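Painting Supplies / Brushes / Watercolor and Gouache

Pralteck Long Round Brush, Sizes 2, 4, 6 and 8

The Pralteck long round is a brush for stems, leaf veins, grasses and the thin edges of petals. The hair is synthetic and sits in a seamless metal ferrule. It has a longer hair length than a standard round, so it carries more paint and you can pull a full stem in one stroke before going back to the palette. It comes to a fine point when damp and keeps that point well in gouache and thinned acrylic.

Size 2 is meant for veins and stamens. Size 4 is the one most people start with. Size 6 handles leaves and medium petals, and size 8 will lay in a large petal with two strokes if you press down at the base and lift toward the tip. If you paint small, on cards or in a pocket sketchbook, the 2 and the 4 will cover nearly everything.

The handle is short, with a matte finish that doesn't get slippery. It is balanced for working at a table. Painters who stand at an easel usually want the long handle version, which we stock in sizes 6 and 8 only.

Gyula Veres used the size 4 and size 6 for the sample paintings in the Dikurano flower workbook, mostly on Hasent cold press paper. On rough paper he recommends going up one size, as the point skips over the texture if the brush is too dry.

Sizes and weights

The hair on the size 8 is 37 mm long. All sizes can be bought singly or as a set of four in a cloth roll. The roll has room for more brushes and ties shut with a cord. Open stock brushes ship in a clear tube. Keep the tube if you travel with your brushes, and let them dry fully before you put them back in it.

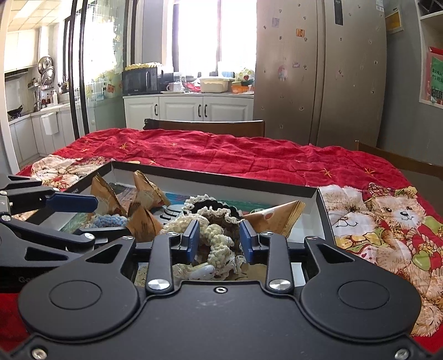

Wash the brush in cool water with a mild soap and shape the point with your fingers. Dry it flat. Standing it in a water jar overnight will bend the hair, and a bent tip on a long round rarely comes all the way back. Don't use it with oils or with masking fluid. For masking fluid, buy the cheapest brush you can find and throw it out when it clogs.

The set was out of stock through most of June and is available again. Solís gouache, 60 ml tubes, can be added to the same order and ships from the same warehouse. Watercolor pans ship separately.

Item number for the set: 119. Returns are accepted on unused brushes with the sizing still in the hair.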